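Tea table assistant, part-time (two positions)
Undulside Tea Room, Baird Street entrance
Posted June 2025

Undulside is looking for two people to pour tea for strangers and stay pleasant about it. Shifts are Thursday through Sunday, 11 to 5, with a half hour in the middle to eat something that isn't a biscuit.

We serve tea at small tables, by the pot, poured at the table. Guests get a cup on a coaster, a refill when they want one, and as much or as little conversation as they seem able to stand. You will learn to tell which. Guilan Zeng, who opened the place and still does the buying, trains every new hire herself over four paid sessions. The first is almost entirely about pouring: a thin stream, a steady wrist, and stopping before the cup has opinions of its own.

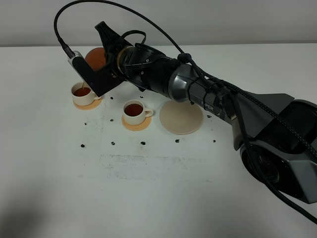
The rest of the job is cleaning up. Loose leaf gets everywhere. It dries onto tabletops, hides under coasters and travels home in your cuffs. White tables show every smudge, and you'll wipe yours down between guests and again at closing, when the light comes in low and reveals what you missed. If streaks bother you a little more than they should, please mention it in your application.

What you'd be doing:
Setting out cups, coasters and pots before opening
Pouring, refilling and carrying
Washing cups by hand (the dishwasher is for plates, and sulks)
Sweeping up leaves, then sweeping up the other leaves
Writing down what we're low on before we're out of it

What we ask for:
You can stand for most of an afternoon and lift a full crate of cups. You're at least 18. Restaurant experience is nice to have, though we've hired a piano tuner and a former bus driver and both were very good. You don't need to know anything about tea. If you know a great deal about tea, we ask that you wait for guests to bring it up.

Pay is $21 an hour plus a share of tips. You also get all the tea you can drink on shift and a discount on the leaf we sell by the bag.

To apply, send a short note to Maricruz Maldonado at the front counter, or drop it in the box by the door. Tell us when you can work and the last thing you spilled. Resumes are welcome but should fit on one page. Trial shifts run two hours and are paid.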